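Workbench and Bench Electrics: Inspection Checklist with Comments

Issue 9, revised Jun 15, 2021
Prepared for the Demia workshops by Reinhold Janssen

Scope

The checklist covers fixed and movable benches in the assembly rooms, the repair room and the two teaching bays at Demia. It does not cover machine tools, the spray booth or the battery store, which have their own sheets. Work through the items in order. Mark each one Pass, Fail or Not Applicable, and write the bench number on every page, as loose pages without a number have twice had to be thrown away.

An item marked Fail with the letter S is a stop item. The bench is taken out of use, the red tag is tied to the front left leg and the supply is locked off at the wall isolator. All other failures are put right before the next monthly check.

Section A. Structure

A1. Bench stands level and does not rock when pressed at each corner.
Comment: Use the feet to adjust. Folded card under a foot is a Fail.

A2. All leg bolts present and tight. (S)
Comment: The older Lonus benches work loose at the rear cross-rail. Check by hand first, then with the spanner. Do not over-tighten; two captive nuts were stripped in April and the frames had to be drilled.

A3. Load plate fitted and readable.
Comment: The standard bench is rated at 200 kg spread evenly. The plate on the heavy bench in the repair room has been painted over and a new one is on order. Until it arrives, treat that bench as standard.

A4. Worktop free from splits, raised edges and burns deep enough to catch a cloth.
Comment: Light marks are accepted. Record their position on the back of the sheet so that the next inspector can see whether they have grown.

A5. Side and rear screens, where fitted, firmly fixed and clear of socket outlets.
Comment: Push each screen at the top corner. Movement at the fixing is a Fail. Movement of the panel itself is accepted if it returns to its place.

Section B. Electrical supply

B1. Residual current device trips on its test button. (S)
Comment: Tell other users before pressing. On the Sekiguchi strip supplies the button must be held for a full second. A strip that trips but will not reset is also a stop item.

B2. Supply cable undamaged along its full length. (S)
Comment: Look behind the bench, including the part that runs through the rear clip. Tape on an outer sheath counts as damage, whatever is under it.

B3. No extension lead plugged into another extension lead. (S)
Comment: Still the most common failure on this sheet. Remove the second lead, hand it to the stores and record the bench number.

B4. Total load on each strip within its marked limit.
Comment: Add up the rating plates of everything normally left plugged in. The limit for the teaching bay strips is 3,000 W. One bay came to 1,419 W with all its soldering stations on, so a single fan heater is enough to use up most of what remains. Heaters are not permitted on bench strips in any case.

B5. Earth bonding lead connected and continuous.
Comment: Measure from the bench stud to the wall point. Write down the reading; a tick is not enough.

Section C. Fume and ventilation

C1. Extraction arm holds its position when released.
Comment: Tighten the middle joint before the others.

C2. Airflow at the hood passes the paper strip test.
Comment: If it fails, change the filter and repeat. A second failure goes to Climau, who hold the service contract. Quote the fan number, not the bench number.

C3. Filter date label present and in date.
Comment: A missing label is a Fail even if the filter looks clean.

Section D. Surface, storage and loose materials

D1. Nothing stored on the floor within the kneeling space.
Comment: Bags are included.

D2. Hand tools returned to the rack or drawer at the end of the session.
Comment: Knives are closed or capped. An open blade in a drawer is a stop item for the drawer, which is emptied before it is used again.

D3. Small parts and wire kept in open baskets or lidded tubs, one kind to each.
Comment: Mesh baskets are preferred on the bench, as the contents can be seen from the side. Wire left lying on the worktop is a Fail at the end of a session but not during one.

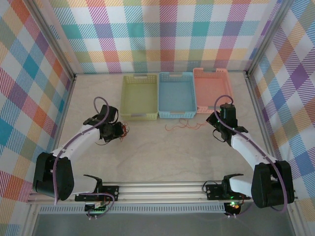 D4. Offcuts and stripped insulation swept up and placed in the metal bin.
Comment: Sweep with the brush provided. Compressed air is not to be used on any bench. Copper offcuts go in the separate tin by the door – they are collected and weighed each term.

D5. Solvent bottles closed, labelled and limited to one per bench. (S)
Comment: Decanted solvent in an unmarked bottle is removed at once and reported the same day.

Section E. Closing the inspection

E1. All sheets signed and bench numbers checked against the room plan.
E2. Red tags entered in the log with the time of lock-off.
E3. Completed sheets placed in the tray in the stores office.

A tag may be removed only by the person who signs for the repair. If that person is away, ask the stores office, who keep the list of deputies.

Comments (3)

pkell_bay2
B5 gives no upper limit for the reading. We have been using the figure from the previous issue. Is it still valid?

R. Janssen
Yes. It was left out by mistake and will go back in at the next revision. Carry on with the figure from the previous issue.

Morwen T.
For C1, our arm has only two joints, so there is no middle one. I tightened the one nearest the wall and it now holds. Could we also have a space on the form for the fan number? At present I write it in the margin and it gets lost in the copying.

Contact: Stores office, Demia workshops | © 2021 Demia | Back to top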